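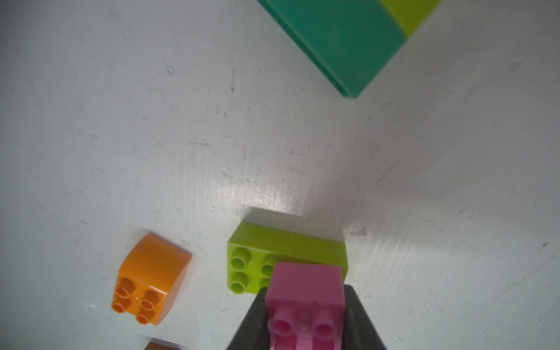
**Figure 4.** Large, chunky toy building blocks on a scratched white work surface.

### 3.2 What people sort by when you don't tell them how

I should say up front that I came to this study sideways. I had been reading a lot about how families put things away, and I kept running into the same claim — that grown-ups tidy by kind and small kids tidy by color. It gets repeated all over the place, and when I followed the citations back I mostly landed on other people repeating it. So I wanted to go and look for myself, in real homes, with whatever mess was already there.

We visited 30 households in Clunham, and I did most of the visits myself (Hazem Belhaj did the rest, and he is much better than I am at sitting still on a floor). Each household picked one shelf, drawer or bin that they thought was a disaster. We asked them to put it in order while talking out loud, and we kept our mouths shut as much as we could manage. I did not manage very well in the first few visits, and you can hear me on the recordings saying things like "oh, interesting," which probably nudged people. I've left those sessions in, but they are marked in the Appendix, and the main pattern holds up without them.

Altogether we logged 2265 placements. A placement is one thing set down in one spot and left there long enough for the person to reach for something else. If they came back and moved it, that was a new placement, and we tied the two together in the log. Hazem and I coded everything separately in Moltodeck and then argued over the mismatches, mostly about kitchen stuff. Is a bag clip a tool or is it "bread things"? One parent said bread things, so we went with bread things.

The first thing that jumped out at me was how often the rule changed partway through. People would start with a clear plan, say it out loud with real confidence, and then drop it as soon as something awkward turned up. Toys were the worst for this! With building blocks you can go by color, by size, by set, or by who got them as a present, and people slid from one to the next without noticing. Two-color pieces stuck together were a special headache for anyone going by color. Some pulled them apart, some picked whichever color was bigger, and one dad just put the whole thing on the windowsill and moved on to the crayons.

I've been calling these leftover spots "parking places," and they matter a lot for the argument in Section 4. Nazari households (that's the newer apartment block by the river, where we did our second round of visits) used them more than the older row houses did, and I think that comes down to storage. The apartments have deep built-in closets with hardly any shelves, so a sorted pile has nowhere obvious to go next.

Kids did not sort by color nearly as much as I expected. When a child and a parent worked together, the child was usually the one asking where a thing *lives*, and the parent was the one making up categories on the fly. The younger ones cared about places and owners. "That's the bath one" came up again and again in one home, for objects that to me had nothing in common at all.

We went back in May to 3 of the homes for a longer talk, using the Lidix prompt cards to get people to retell what they had done. Their retellings were much neater than the recordings. Every one of them described a single rule, start to finish, and left the parking places out entirely. I read that as a warning about survey work on this topic, including my own earlier survey, and I come back to it when I discuss limits in the last section.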